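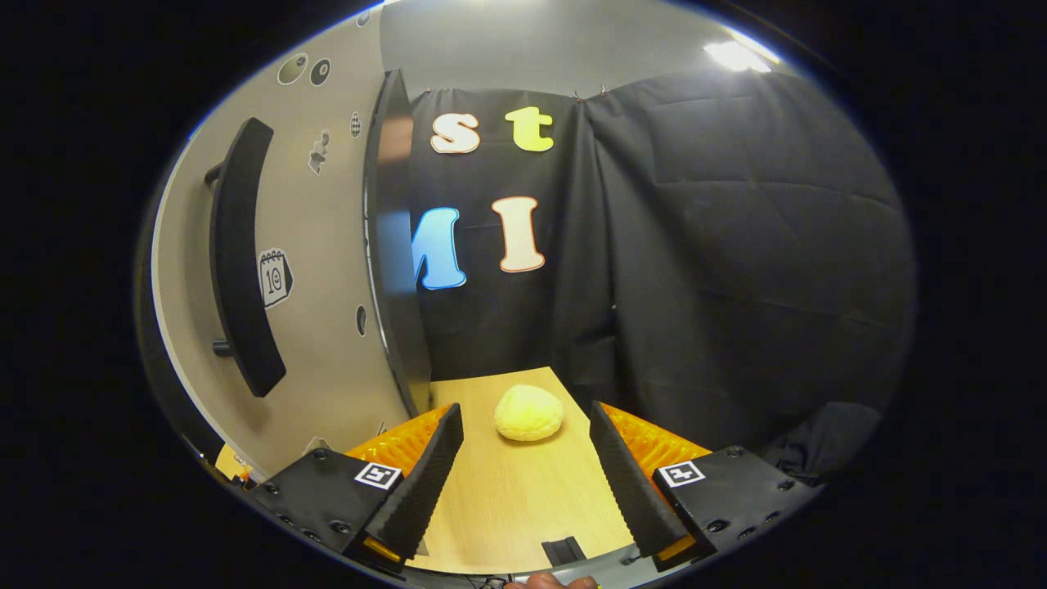

Figure 2. Start of a bun trial, seen from the gripper's own camera. The fingers are open, one on each side of the bun, and the square markers on the two mounting blocks are what we use to read the opening width.

3.2 Collecting the student demonstrations

I should say up front that this part of the project was the most fun and also the part where I learned the most about my own bad planning. The course gives each group one term and one task, and ours was soft food: pick it up, move it to a plate, let go, and don't leave a dent. Soledad Esteban and I took the data side (the other half of the group was already deep in the training code by then), so what follows is mostly our story, told by me.

We named our tool Tuvine, after a joke that stopped being funny in the first week, and the name stuck. It's a hand-held gripper. You hold the body, you work the fingers yourself, and the camera on top records everything the fingers do. The pads have a ridged face on the inside and a ribbed backing behind them that gives when you press on something. We had tried flat pads before that and hated them. They were fine on boxes, but a round bun would roll forward out of the grip the second you lifted it, and then you had a bun on the floor and a demonstration you couldn't use.

So why buns? We started with sponge blocks, which are cheap and don't go stale, and for a while I was really proud of how well the sponge trials looked. Then Soledad pointed out that a sponge forgives everything! You can crush it to half its width and it pops right back, so the recording looks like a success even when the grip was terrible. A bun with a crusty top doesn't let you get away with that. Squeeze too hard and the crust breaks; squeeze too softly and it slips. We wanted people to find the narrow band in between, and we wanted that band to show up in the finger widths.

The setup was plain on purpose. Figure 2 shows a typical starting view, with the bun on the bare tabletop and the black curtain behind it. We did argue about the letters on the curtain. I was for a totally blank background, Soledad thought a bit of visual clutter would help the policy later on when we moved it to the other lab bench, and in the end she won that one. I now think she was right, though we never ran the comparison properly, so please treat that as an opinion.

Each demonstration went the same way. You set the bun down, opened the fingers all the way, brought the gripper in until the bun was between the pads, closed, lifted, carried, lowered, and opened again. We told people to pause for a breath before closing. That pause turned out to matter a lot for the labeling, because it gave us a clean moment where the width was steady at its widest, and our script (called Sendix, written mostly by me and mostly late at night) could find it without help. People who skipped the pause gave us recordings that I had to mark by hand, and I got pretty grumpy about it.

We didn't ask anybody to center the bun perfectly. In the figure it sits a little closer to the left finger, and that sort of offset is all over our data. In the early sessions I kept nudging people to line it up better, and I wish I hadn't. When the first policy was trained on those tidy early sessions it did well only if the bun was right in the middle, and the moment we shifted it sideways, one finger would touch first and push the whole thing along the table. After that we let people approach however they liked, and the later recordings are messier and a lot more useful.

By the time we froze the dataset on 7/11/21 we had 1,366 demonstrations. We threw out 89 of those. Most of the discards were cases where Sendix lost one of the markers for too long, usually because somebody's sleeve or hand had drifted over it. The rest were drops, plus a handful where the person had started talking to a friend in the middle of a lift and sort of wandered off with the bun still in the grip. We kept the recordings where the bun was squashed but delivered, and tagged them separately, since we wanted the training group to decide what to do with them.

3.3 Reading the finger width

The width estimate comes from the two markers. Each one is a known size, so once Sendix has found its corners it can work out where the block is relative to the camera, and the distance between the blocks gives us the opening. The lens is very wide and bends straight lines quite a bit toward the sides of the picture, and you have to undo that first. I forgot to, for longer than I'd like to put in print. The numbers looked believable, they moved the right way when the fingers moved, and they were still wrong by more at the wide end than at the narrow end. Soledad caught it by holding a ruler between the pads and reading the numbers out loud while I watched the plot.

Lighting was the other headache. With the ceiling light on, the markers usually came through fine, but if you tilted the gripper far enough the surface of one would catch the glare and wash out. We fixed most of that by filling short gaps from the readings on either side. For longer gaps we just dropped the recording, as described above. A matte print would probably be better, and the Rankin group next door, who built their own version of the tool after ours, went that way from the start.

One thing the width can't tell you is how hard the pads are pressing. Two people can close to the same opening on two different buns and get totally different results, because the buns aren't the same size to begin with. We talked about adding a force sensor behind the ribbed backing and even sketched a bracket for it, but we ran out of term. What we did instead was record the width at first contact (picked by eye, going through the video) and look at how much further the fingers closed after that. It's a rough stand-in for force. It's also slow to label, and we only managed it for 7 of the sessions, so the results in the next section use it only where we say so.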